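Towels stopped absorbing after a few months, what am I doing wrong?
Posted Feb 10, 2025 in Laundry & Linens

I bought a set of towels last March and they were lovely. Now they push water around my back like a squeegee. I use the normal amount of detergent (cap filled to the top line) and softener every time, 40 minutes on warm. They look fine and feel very soft. They just don't dry anything, including me. Do I need new towels or a new washer?

Jolán Virág

Emese Vincze
You need less of everything. The top line on the cap is for people who work in coal. Softener leaves a coating on the loops, so what you own now is a set of raincoats.

Run them once on the hottest setting the care label allows, no detergent, with a cup of white vinegar. Then run them again with plain water. After that use half the detergent and put the softener at the back of the cabinet, where it can be soft by itself. Don't mix the vinegar with bleach, ever.

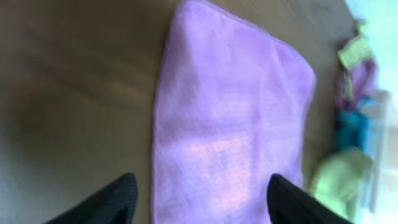
Kultport Home Help – Laundry & Linens Team

If yours are microfiber, ignore the hot part. Wash those warm, tumble on low or hang them up, and keep them away from cotton, which sheds lint they will hold onto until you move house. Mine took 3 washes to come back. One never did and now lives under the sink.

Oresia50
never had this problem. buy better towels

Godoy
Check your water too. Ours is very hard and I blamed the washer for 11 years, two washers in fact. Vinegar helped a bit, a softening unit helped a lot more. Also shake them out before drying. My mother did this on the back porch with a crack you could hear down the street, and her towels dated from before 2000 and still worked.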